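Small Things for the Table: the Tissue Holder

My name is Orathai Sangkhawat and I keep this gallery for the small household things which I like to look at more than once. In March I have added a new page, concerning one tissue holder. My friend Araceli Campos asked me how such a holder comes apart and whether the refills from the supermarket go inside it, so this page is mostly for her.

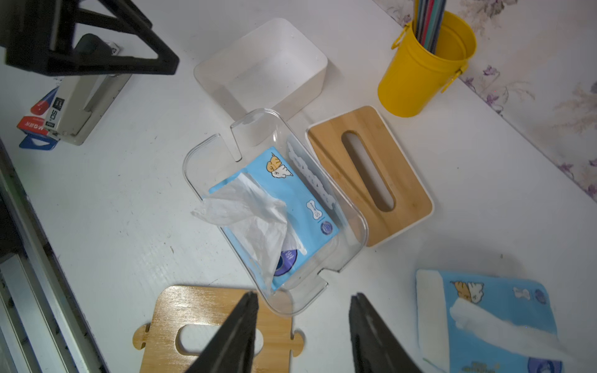
A holder with separate parts is easier to keep clean than one made in a single piece. The base is a plain white box, and I wipe it every Tuesday with a soft cloth. I like very much the bamboo lid with its white rim and the long oval slot, where the grain runs along the length. The clear tray has a notch in each short end, and the light blue pack lies diagonally in it with one sheet already pulled out. The little orange-and-white animal on its cloud is my favorite detail.

For the lid I use a dry cloth, and only 2 drops of oil when the wood begins to look tired. Water should not stay on bamboo for a long time. Araceli left hers on the bathroom shelf at Hendlow for 18 days and the color became uneven.

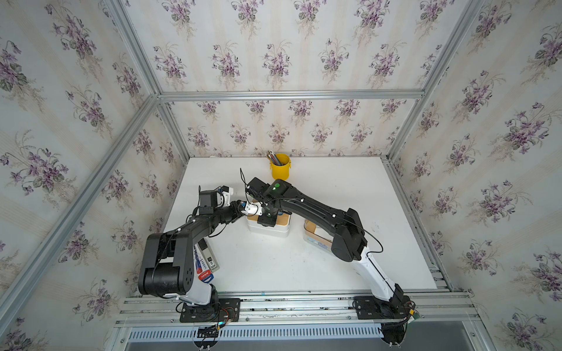
Before you buy refills, please measure the inside of your own holder. Soft packs can be folded a little, but if the pack is too thick, the sheets tear when you pull them. I leave some 5 millimeters free under the lid. Svend Thorlacius prefers his packs tight, and we do not agree on this.

The next page of the gallery will be about napkin rings.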